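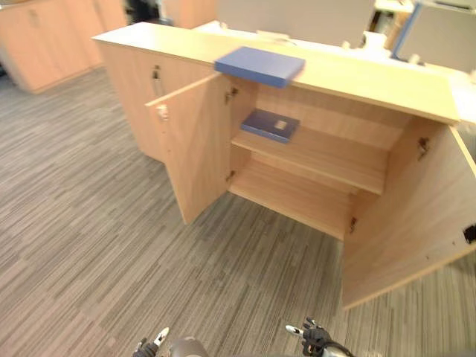
An open cabinet with one blue book on top and another on the shelf inside, with a robot's two grippers in front.

Puvent releases planning update for two-armed robots

November 7, 2020
Filed under: Software, Motion planning, Warehouse and office
12 shares | 4 comments

Puvent has released a new version of Lorine, its planning software for two-armed mobile robots. The update changes how the planner deals with cabinets, cupboards and other furniture with hinged doors.

Earlier versions treated a door as either open or closed. If a door stopped partway, the planner would often mark the whole cabinet as blocked and ask an operator to step in. The new version keeps a running estimate of each door's angle and updates it from the head camera while the arms are moving.

Quentin Renaud, who leads the planning group at Puvent, said the old approach had caused more trouble than any other part of the program.

"A door is a moving wall," he said. "You open it, and now it's in the way of your elbow. We had the arm going back to where it started because the planner didn't know what else to do with it."

Lorine now plans for both arms together when a cabinet has double doors. It picks a standing position for the base first, then checks that each gripper can reach the shelf with both doors swung out. If no position works, it reports which door is the problem.

Shelves are handled separately from the rest of the cabinet. The software stores each level as its own surface, with its own height and depth, so a flat object such as a book can be looked for on the shelf, on the floor of the compartment or on the cabinet top. Objects that hang over a front edge are flagged, and the arm is given a wider path around them.

Puvent tested the release at its Asstead office in August. The test set had 2,525 recorded runs, 2,000 of them played back in simulation and the rest carried out on a robot. The company has not published success rates, and Renaud said those would come with a longer technical report.

Planning a double-door reach now takes up to 40 seconds on the robot's onboard computer. Renaud said that is still too slow for most customers, and the next release will try to reuse parts of earlier plans when the furniture has not moved.

Glass doors and sliding doors are not supported. Drawers work only if the handle position is entered by hand.

The update also adds a replay tool, which shows the camera view beside the planner's model of the cabinet and lets developers step back through a run. It was written with Baudry, a small tooling firm that already supplies Puvent's log viewer.

Current licence holders can download the release from their account page. Maps saved in the previous format need to be converted before use, and a script for this is included.

Tags: manipulation, perception, Lorine, Puvent
Search this site Enter keyword Go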